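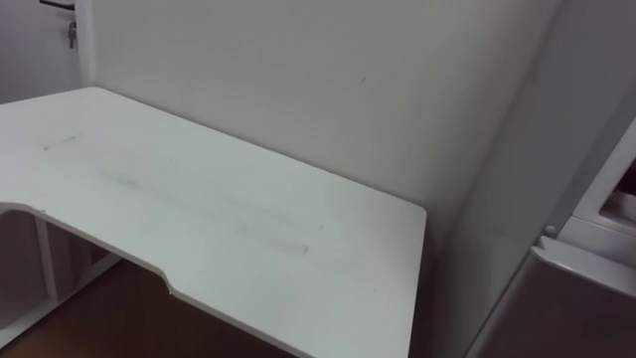
White desk with the curved front edge, set into a corner.

Frequently Asked Questions

Renting a furnished room at Flumis House, Salem

These are the questions we get most often from people who are thinking of renting with us and from people who have just moved in. If your question isn't covered, write to the office and Radwa Belhaj or whoever is on the desk will get back to you, usually the same day.

BEFORE YOU APPLY

Who can rent a room?

Anyone 18 or older. Our tenants are a mix of students, hospital staff on short contracts, and people who have taken a job in Salem and haven't found a permanent place yet. Each room is rented to one person. We don't have rooms for couples in this building, but there are two-person units at our other address, Renetti Court.

How long do I have to stay?

The shortest lease is three months. The longest we write at one time is twelve, and you can renew after that. If you need less than three months, ask anyway. We sometimes have a gap between two leases that we're glad to fill.

What does the rent include?

Heat, water, electricity, internet, trash pickup and the use of the kitchen and laundry room on your floor. It doesn't include parking or renter's insurance.

How much is the deposit?

The deposit is $500 for every room regardless of size. It is due when you sign the lease, along with the first month's rent.

Is there an application fee?

No. We do run a credit check, and we pay for it. If you have no credit history in the United States, a letter from your employer or school will do.

Can I see a room before I sign?

Yes. We show rooms in the afternoon between 2:00 and 5:30. If you are moving from far away, we can do a video call and walk through the room you would be getting. Please don't send money to anyone who offers you a room in this building without going through the office. We have seen copies of our listings on other sites at prices we don't charge.

THE ROOMS

What furniture is in the room?

A bed, a mattress, a desk, a chair, a dresser and a closet or wardrobe. Sizes and styles differ from room to room. The building was furnished over several years and we replace things as they wear out, so your room may not match your neighbor's.

Can I ask for a particular desk?

You can ask. Some tenants want a plain straight desk and some like the kind with a cutout in front. If there is a spare in storage we will swap it before you move in. After move-in we charge $45 for the swap, as it takes two people to get a desk up the stairs.

Can I bring my own furniture?

Small pieces, yes. A bookcase, a lamp or an armchair is fine. We can't store our furniture for you to make space for your own, with one exception: you may bring your own mattress if you tell us at least two weeks ahead. Used upholstered furniture has to be looked at by the office before it goes upstairs.

Are sheets and towels provided?

No. Beds are either twin or full, and your lease says which. Please check before you buy sheets.

May I hang things on the walls?

Yes, with picture hooks or removable strips. Please don't use screws or anchors, and don't hang anything from the sprinkler pipes. Small nail holes aren't charged for at move-out.

Can I paint the room?

No.

Are pets allowed?

Fish, yes, in a tank of up to 10 gallons. Cats and dogs, no. Service and assistance animals are handled separately, so please talk to us before you sign.

MOVING IN

When can I pick up my keys?

Any time after 1:00 in the afternoon on the first day of your lease. The office closes at 6:00. If you'll be later than that, call ahead and we'll put your keys in the lockbox by the side door. You will get a code by text.

What is the move-in sheet and do I have to fill it out?

It's a two-page form that lists everything in the room. You go through it and write down anything that is marked, scratched, loose or missing. You have seven days to hand it in. Please do fill it out, even if the marks seem too small to matter. A pen line on a desktop or a chip on a drawer front takes a few seconds to note, and then it's on record that it was there before you.

Should I take photos?

We recommend it. Take one of each wall, one of the floor and one of each piece of furniture from above, and email them to the office with your room number. We keep them with your lease until you leave.

How do I get marks off the furniture?

Start with a damp cloth and a drop of dish soap. For ink, try a little rubbing alcohol on a cotton pad, and test it somewhere out of sight first. Don't use scouring powder or steel wool on white surfaces. They take off the finish and leave a dull patch that shows more than the mark did. If it won't come off, leave it and tell us.

Where do I park the moving truck?

There's a loading space on the north side of the building that you can use for up to two hours. You don't need to book it except in September, when we hand out time slots. The city tickets on the street side, and we can't get tickets canceled for you.

LIVING HERE

How does the internet work?

Each room has a wall jack and there is wireless on every floor. The network name and password are on the card in your welcome envelope. If the wireless is weak in your room, ask for a cable at the office. We lend them out for free.

How do I report something that's broken?

Use the Sudik tenant page, which you can reach with the login we sent you when you signed. Pick your room, write what is wrong and say whether we can come in if you're out. We aim to look at ordinary repairs within three working days. For a leak, no heat or a door that won't lock, don't use the page. Call the office number, which goes to the on-call phone after hours.

When is the heat turned on?

In October, or earlier if we get several cold nights in a row. Each room has its own thermostat, but it only works once the boiler is running. Space heaters are not allowed. If your room is too cold with the thermostat all the way up, report it.

Where is the laundry?

On every floor, at the end of the hall. The machines are free to use from 7:00 in the morning to 10:00 at night. Please take your things out when the cycle ends. If someone else is waiting, they are allowed to move your clothes to the folding table.

Can I have guests overnight?

Yes, up to three nights in a row and no more than eight nights in a month. You don't have to register them. They can't use your key while you are away.

MOVING OUT

How much notice do I have to give?

Thirty days, in writing. Email is fine. If your lease simply ends on its printed date and you aren't renewing, we would still like a note a month ahead.

What condition should the room be in?

Swept, wiped down and empty of your belongings. Drawers should be emptied and the furniture put back where it was. You don't have to hire a cleaner.

When do I get my deposit back?

Within thirty days of returning the keys. If anything is taken out of it, you'll get a list with the cost of each item. We compare the room with your move-in sheet and photos. Ordinary wear isn't charged.

Can someone take over my lease?

Yes, if the office approves the new tenant. There is a $75 charge for the paperwork. You remain responsible for the rent until the new lease is signed.

Who do I contact about mail after I leave?

File a change of address with the post office before you go. We hold stray letters for 30 days at the front office and then return them to sender. Packages are refused once you've moved out.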